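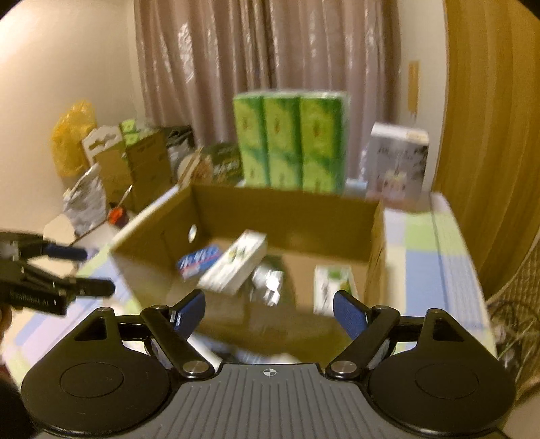
Última modificación de esta página: 18 de septiembre

Ullenar: demostraciones de la jornada de puertas abiertas

LÉEME del conjunto de datos

Resumen

Ullenar reúne las demostraciones de manipulación grabadas con pinzas de mano durante la jornada de puertas abiertas de Cenora, celebrada en junio en el local de Burndale. Los visitantes manejaban las pinzas ellos mismos, con los objetos colocados sobre una mesa con mantel de cuadros en tonos pastel. La tarea principal consiste en sacar envases de una caja de cartón abierta y dejarlos en la mesa, o en hacer el recorrido contrario.

Contenido

- 1.935 episodios, tras la revisión.
- 116 participantes, identificados solo por un código.
- Vídeo de la cámara montada en cada pinza, apertura de los dedos y trayectoria estimada.
- Una instrucción corta en español por episodio, escrita después de la jornada.

La duración media de un episodio es de unos 60 segundos. Los hay bastante más largos, sobre todo entre los de guardar, porque muchos visitantes recolocaban los envases dentro de la caja antes de darla por terminada.

Cómo se grabó

Cada visitante recibía una explicación breve y hacía un intento de prueba que no se guardaba. Después grababa entre una y varias repeticiones, según la cola. En las tareas a dos manos se usaba una pinza en cada mano; en las de una mano, la segunda pinza podía quedarse a un lado de la mesa o en manos de otra persona.

No se fijó la posición inicial de los objetos. El personal volvía a llenar la caja entre turnos sin seguir un patrón, de modo que los cartones pueden aparecer cruzados, apoyados en una pared o montados unos sobre otros. Fuera de la caja también hay cosas: paquetes verdes envueltos en plástico, bolsas y otras cajas al fondo. Forman parte del entorno y no se retiraron.

Tareas

sacar_uno: coger un envase de la caja y dejarlo en el mantel.
sacar_todo: vaciar la caja.
guardar: meter en la caja los envases que estén sobre la mesa.
pasar: coger con una pinza y entregar a la otra.

La tarea pasar se añadió a media mañana a petición de los visitantes y tiene menos episodios que el resto.

Revisión y descartes

Se descartaron 153 episodios. Los motivos más frecuentes fueron la pérdida de seguimiento de la pinza y los arranques en falso, en los que la persona empezaba antes de que se iniciara la grabación. Los intentos fallidos se conservan con la etiqueta exito=0. Un episodio en el que el envase se cae y se vuelve a coger cuenta como éxito, con recuperacion=1.

Limitaciones conocidas

- Los envases brillantes o transparentes producen reflejos.
- El texto de los envases suele salir borroso. No recomendamos usar estos datos para lectura de etiquetas.
- Las manos de los participantes aparecen a veces en los bordes de la imagen. Las caras se han difuminado en los episodios en que salían.
- Hay un solo local y una sola mesa. El fondo, con cortinas malva y amarillas, se repite.
- Casi todos los participantes eran principiantes; las trayectorias son lentas y con correcciones.

Formato

Una carpeta por episodio, con video.mp4, pinza.csv y meta.json. En las tareas a dos manos hay dos vídeos, con los sufijos _izq y _der. Los tiempos van en segundos desde el inicio del episodio. El script de lectura está en herramientas/leer.py.

Uso y contacto

Los datos pueden usarse en investigación y docencia. Para otros usos hay que pedir permiso. Cualquier participante puede solicitar la retirada de sus episodios indicando el código que se le entregó al salir.

Responsable de la grabación y del mantenimiento: Omar Rizk, Cenora. Los errores en las etiquetas se comunican abriendo una incidencia con el número de episodio.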